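Section 2: Planning and Budgeting for Your Cloth-Handling Cell

3 min read

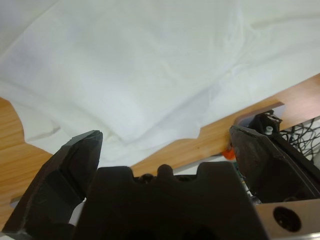
White fabric on a wooden table, with the gripper fingers open.

I wrote this section after fitting out our bench at Lurncombe, so it leans toward small shops handling soft goods. Do these steps before you ask anyone for a quote.

1. Write down the fabrics you'll handle. Thin, slippery stuff and heavy toweling want different fingertips, and you don't want to find that out in May with the money gone!

2. Measure your table. Ours needed 32 inches of clear depth once we'd added room for folding (I'd guessed a lot less).

3. Set a figure for the gripper alone. We put down $3,000 and kept it separate from the arm, so one couldn't quietly eat the other.

4. Get two quotes. I asked Nigam and Tullholm, and they'd split the wrist camera and mounting plate so differently that I had to redo both on one sheet – line by line, with coffee.

Note: Check whether cables are included. Tullholm lists them as accessories.

5. Add spare fingertips. I order them in packs of 22 and keep one pack unopened.

6. Run a trial before you sign. Take your own cloth, crumple it, drop it on the table and ask for 100 picks. Nicely ironed samples tell you very little.

CAUTION: Cut power to the gripper before you change fingertips or move a cable. Keep hands and sleeves clear whenever the fingers can close.

7. Leave money for software. The Fanelia license renews every year, and I forgot to budget for the second one – my spreadsheet has a row for it now.

Once your sheet is filled in, go on to Section 3 for bench layout and cable routing.

14 shares | 6 comments

We use cookies to remember your settings. Accept | Manage preferences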